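Gallery wants my earrings on consignment, do I say yes?
27 replies · 14 shares

hammerandpin
So I've been making silver earrings for a few years now, mostly selling at the Hasstead Saturday market, and last week a woman stopped at my table, bought a pair of the little leaf hoops and then handed me a card. She runs a gallery called Hirnum and wants 12 pairs on consignment. They'd take half of whatever sells. I was so excited I gave the next customer the wrong change.

Then I got home and started doing the math. I'd be handing over $400 worth of silver and most of a month of evenings, and I don't see a cent until somebody walks in and buys something. Has anyone done this? Did it work out? I should add that I still have a day job, so I won't starve either way, but I was hoping to go down to four days a week by next year.

benchpeg_lou
Congratulations!! First, get it in writing. Who pays if a pair gets lost or stolen, how long they keep the work, what day of the month you get paid. My first gallery was lovely and also paid me whenever they happened to remember, and chasing people for money is a miserable way to spend an afternoon.

solderqueen
I'm going to be the grump and say no. If she loves them, she can buy them. Wholesale is half of retail too, so you'd make the same per pair and you'd have the money up front. With consignment you're stocking her shop for free.

benchpeg_lou
Well, sure, but a lot of small galleries can't buy outright, especially from somebody they've never stocked before. I got my two best stores by starting on consignment and asking to switch once things were selling.

solderqueen
And how many did you start with that never switched?

benchpeg_lou
More than two, ha. Fair.

mossagate_jen
Chiming in as somebody who left a real job to do this (school office, 2,000 kids, the phone never stopped). I've got work in one gallery on consignment and one that buys, and the thing I'd say is that they sell different pieces. The consignment place will take my big weird necklaces, the ones with the carved stones, and the wholesale place only wants studs. If I'd held out for wholesale I would have ended up making studs forever and I'd be back answering that phone.
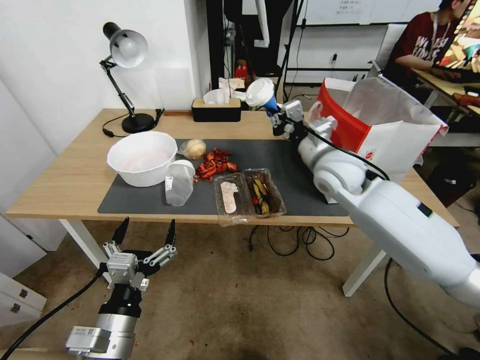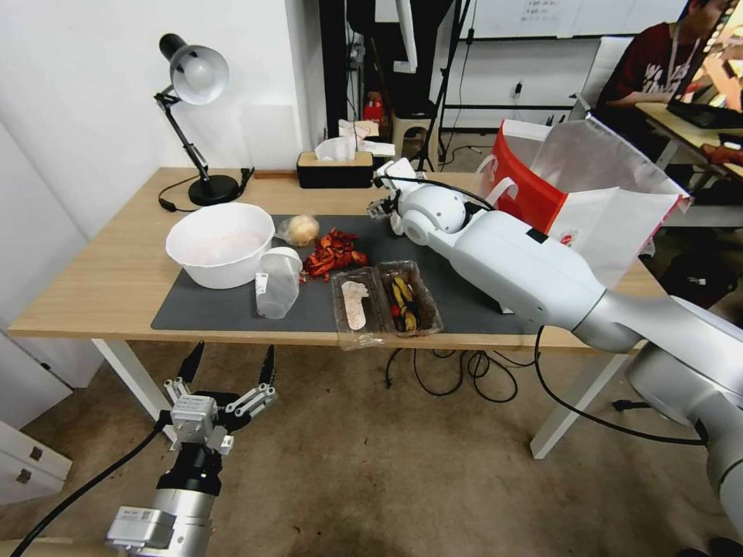
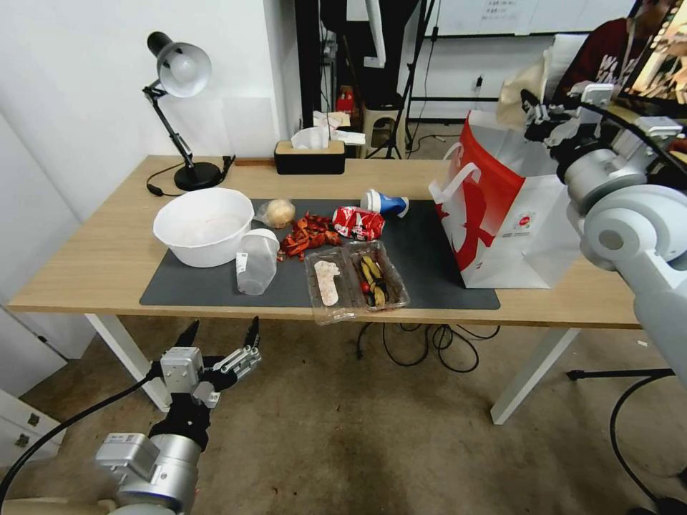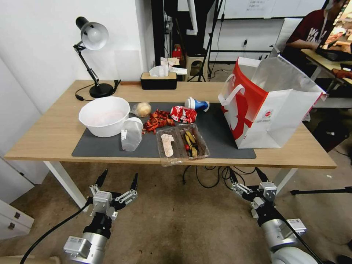 Also, go look at the place before you sign anything! Go on an ordinary day and pretend to be a shopper. Are the cases locked? Is the silver polished or has it all gone yellow? Does anybody say hello? I turned down a gallery once over a dusty ring tray and I've never been sorry.

hammerandpin
Oh, I hadn't thought of the tarnish. Mine do go dark pretty fast, I don't plate anything. Would I be expected to go in and clean them?

mossagate_jen
Ask! Some places do it themselves. I leave a polishing cloth and a bag of anti-tarnish strips with each delivery and swap pieces out every couple of months, and that gives me a reason to be nosy about what's moving.

lramalho
Lourenço Ramalho here, I do the buying for Carvalho, so you're hearing from the enemy. We do both. I'd ask your gallery for a smaller cut. Half is normal when they buy outright and carry the risk, and on consignment I think 40 percent is kinder, though plenty of people in my job will tell you I'm soft. The worst they can say is no.

One more thing. Please don't sell the same hoops for less on Saturday than the gallery charges. That's how you lose a store, and we do check.

solderqueen
See, this is my problem with it. Now she has to raise her prices at the market too, and her regulars get stung.

hammerandpin
Gulp. My market prices are pretty low. I'd have to nearly double the hoops.

benchpeg_lou
Then your market prices are too low! Sobia Kakakhel gave a talk on this at our guild in October and half the room went home and changed their tags. I went up on everything except ear studs and lost a couple of regulars, and I work fewer evenings for the same money.

solderqueen
I went up and lost a lot more than a couple. Depends on the town.

hammerandpin
OK, I'm going to visit this week in a hat and then ask for 40 percent and a smaller batch, maybe six pairs. And I'll keep the leaf hoops for the market and make something else for her, so the prices can't fight. Will report back. Does anyone have a contract I could copy from?

benchpeg_lou
Check your messages.

Recent in Selling & Shows
Ikico display stands, do they tip over? (9)
Card readers that work in a field (31)
Booth neighbor is copying my bezels (56)
Ring sizing at fairs: yes or no (18)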